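3. Countertop material and daily upkeep

3.1 Background to the material categories

The survey form asked each household to name the material of its main kitchen countertop. The choices were laminate, solid wood, tile, granite, marble, engineered stone, steel, and other. Stone was split into separate categories because the two natural stones differ in how they respond to acid, and because landlords in both towns tend to use the word "granite" for any polished stone. Dark marble with pale veining (Figure 2) was the type most often entered under the wrong heading. 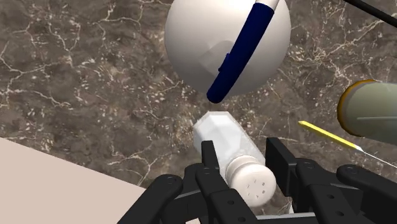
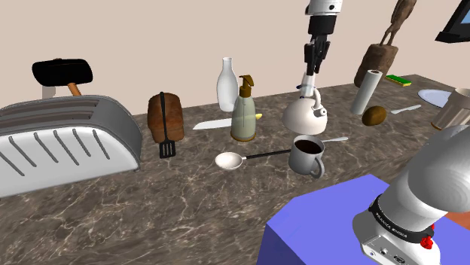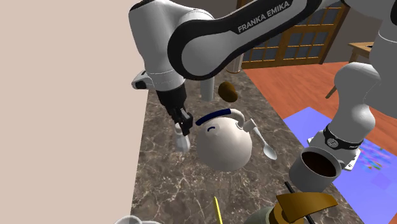
Figure 2. Dark brown marble countertop with pale, irregular veins. Computer renderings, different views.

Marble is mostly calcite, a soft mineral that reacts with weak acids such as lemon juice and vinegar. The reaction leaves a dull spot known as an etch. An etch is a change in the surface itself and can't be washed off, although it can be polished out. A stain is a different matter: it comes from a liquid that soaks into the stone and can sometimes be drawn back out with a paste. Respondents did not keep the two apart, and in the first version of the form neither did we. The wording was changed after the trial run in January, when it became clear that the answers under "stains" were a mix of both.

Granite is harder and holds up well to kitchen acids. It can still take up oil if the sealer has worn thin. Engineered stone is made of crushed mineral in a resin binder and does not need sealing, but the binder can be marked by hot cookware. Laminate resists most spills and fails mainly at the seams, where water gets under the top layer and lifts it.

3.2 Sample

Forms were sent to 2,053 households in Stilten and Skusard. The address list was supplied by the Kurup housing office and covered rented and owner-occupied homes. Completed forms came back from 1,383 households, of which 837 were in Stilten. The collection period closed on May 26, 2018, and forms that arrived later were left out.

The two towns were chosen for their housing stock. Stilten has a large share of older row houses, many with kitchens that have been redone more than once. Skusard grew later and has more apartment buildings, where whole blocks were fitted with the same countertop at the same time. Tap water is hard in both towns, which matters for the results on lime deposits in section 3.4.

Renters returned fewer forms than owners. We did not weight the answers to correct for this. Owners are more likely to have picked the countertop themselves and more likely to know what it is made of, so the figures for stone should be read with that in mind.

3.3 Cleaning habits

Households were asked what they use to clean the countertop on an ordinary day, and what they use for a thorough cleaning. For the ordinary day, a damp cloth with dish soap was the most common answer for every material. Differences between materials showed up only in the second question. Owners of laminate and tile named all-purpose sprays most often. Owners of wood named oil or wax. Among owners of natural stone the answers were split between stone cleaner, dish soap, and vinegar in water.

The last of these is a concern. Vinegar is often recommended as a cheap household cleaner and it does remove lime, but it will etch marble even when diluted. Several respondents who reported dull patches on marble also reported cleaning it with vinegar. We can't say from a survey that one caused the other. A respondent may have started using vinegar in the hope of removing patches that were there already, and the form did not ask which came first.

Knowledge of sealing was poor. Many owners of natural stone left the question on sealing blank or wrote that they did not know whether the surface had ever been sealed. This was most common in homes where the kitchen was already in place when the household moved in. Care sheets left by an installer seem to get lost when a home changes hands - only a small group said they had ever seen one.

3.4 What shows and what does not

A separate block of questions dealt with how visible dirt is on the surface. It was adapted from the Ornivness household scale, with the items on floors removed. Respondents rated how easily they noticed crumbs, water spots, grease, and lime deposits.

Color and pattern mattered more than material. Plain dark surfaces got the worst ratings for crumbs and water spots, whether they were laminate, granite, or engineered stone. Plain white surfaces did poorly on coffee and tea marks. Surfaces with a busy pattern, including veined and speckled stone, got the best ratings on nearly every item.

A good rating here does not mean a cleaner surface. A pattern that hides crumbs will also hide grease. In the comments section, some owners of patterned countertops wrote that they find spills by touch, usually when a sleeve or a sheet of paper sticks. Others liked the pattern for exactly this reason and said they wipe down less often than they did in a previous home. Both remarks fit the cleaning data, in which owners of patterned surfaces reported fewer wipe-downs per day than owners of plain ones.

Lime deposits were the exception. They were noticed on dark veined stone almost as often as on plain dark stone, mainly near the sink and in the places where kettles are filled or set down. Lime leaves a whitish film that is broader than a vein and has soft edges, and it dulls the polish. On light surfaces it was seldom mentioned at all.

3.5 Repairs and replacement

Households that had replaced a countertop were asked for the main reason. Damage was named less often than we expected. The usual reason was that the rest of the kitchen was being redone and the old top no longer fit the new cabinets. Where damage was given, swollen laminate near the sink led the list, followed by burn marks and cracked tile. Etching was almost never a reason to replace marble, even among owners who described it as a daily annoyance.

Professional polishing was rare in both towns. In Skusard some respondents did not know that the service existed. In Stilten the comments more often mentioned price, and in a few cases the trouble of clearing the kitchen for a day. Home polishing powders were used by some marble owners, with mixed reports. Those who had treated a small area often wrote that the treated patch was now shinier than the stone next to it.

The costs of these treatments over the life of a countertop are taken up in section 4, where they are set against the cost of early replacement for laminate.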